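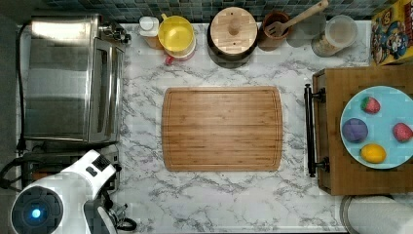 Kitchen gallery, Oltberg rental, Sunday, June 2, 2024. Quick one, still unpacking. Counter got its first real sort-out since Febuary, everyday stuff goes along the backsplash now. Yellow juicer, paper towel holder, the brown crock with the spatulas. Cutting board gets the middle, the bamboo one with the groove. Toaster oven stays left til we figure out the outlets. Shelf from Bunen is 14 inches, too deep, going back. Pantry pics next, prob tonite.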